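Planificación y presupuesto de equipos — Apuntes de la unidad 5
Curso de automatización aplicada, Taller Hurside

Antes de entrar en números, un recordatorio para quienes se incorporan ahora: en esta unidad no vamos a elegir un brazo robótico ni a discutir modelos de aprendizaje. Nos quedamos un paso antes, en la compra de las pinzas de mano con las que se graban las demostraciones, y en todo lo que arrastra esa compra (que es bastante más de lo que uno piensa cuando abre el primer catálogo, se lo digo con cariño y con algún disgusto a cuestas).

Nuestro caso de trabajo es el proyecto Flarwood, dedicado al manejo de ropa en viviendas. El equipo pidió en su momento dos presupuestos a Pirkance, uno por un juego completo y otro por las piezas sueltas para montar en el propio taller. El primero salía por 3,156 euros, con cámara, soporte y puesta a punto. El segundo se quedaba en 1,136 euros, pero sin cámara y sin contar las horas de montaje. Les pido que no comparen todavía las dos cifras, porque no compran lo mismo.

Lo primero es mirar la tarea. Una prenda acolchada tiene volumen, se arruga, esconde sus propios bordes y ocupa mucho sitio sobre una cama, y de ahí salen casi todos los requisitos que luego pondremos en la hoja de compra: apertura de los dedos, tipo de almohadilla, campo de visión de la cámara y número de pinzas por puesto. 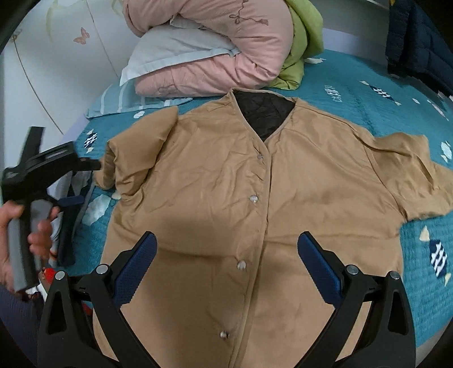
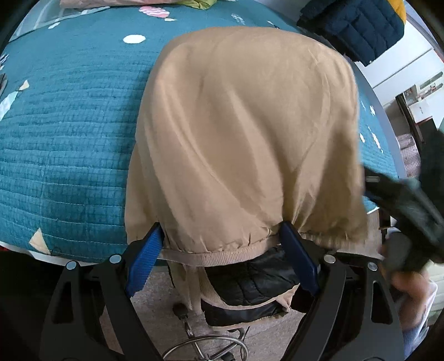

Figuras 1 y 2. Chaqueta beige acolchada sobre la cama: extendida, con los broches a la vista (1), y boca abajo, sobre el borde (2).

Fíjense en las almohadillas azules con textura de los dedos. En el presupuesto aparecen como una línea pequeñita, casi al final, y es la que más veces se olvida — yo misma la olvidé en mi primera hoja, así que no se me apuren. Son piezas de desgaste. Para Flarwood calculamos un recambio cada 6 semanas de uso continuado, y conviene pedirlas junto con la pinza para no pagar dos envíos.

También verán una segunda pinza en cada figura. Al planificar, cuenten siempre los puestos por pinzas y no por personas: si la tarea se hace a dos manos, cada puesto necesita un par, y todo lo que va por unidad (almohadillas, tornillería, tarjetas de memoria) se multiplica por dos.

Partidas que debe incluir su hoja:

Pinzas, por pares.
Cámaras y soportes, si no vienen incluidos.
Almohadillas de recambio.
Baterías y cargadores.
Horas de montaje y calibración.
Transporte y maleta rígida.
Prendas de prueba, de grosores distintos.

Sobre los plazos, Tjoa sirve los recambios en más de 5 semanas, así que un pedido para empezar a grabar en abril hay que cerrarlo con el invierno bien entrado, como muy tarde. Anoten el plazo al lado de cada precio, en la misma fila.

Tarea: preparen una hoja para dos puestos bimanuales, con las dos opciones de Pirkance en columnas separadas, y añadan un párrafo (largo, si les hace falta; a mí me gusta leerlos) explicando cuál elegirían y qué partida les genera más dudas.
Entrega: 2019-12-15, en el espacio compartido del curso.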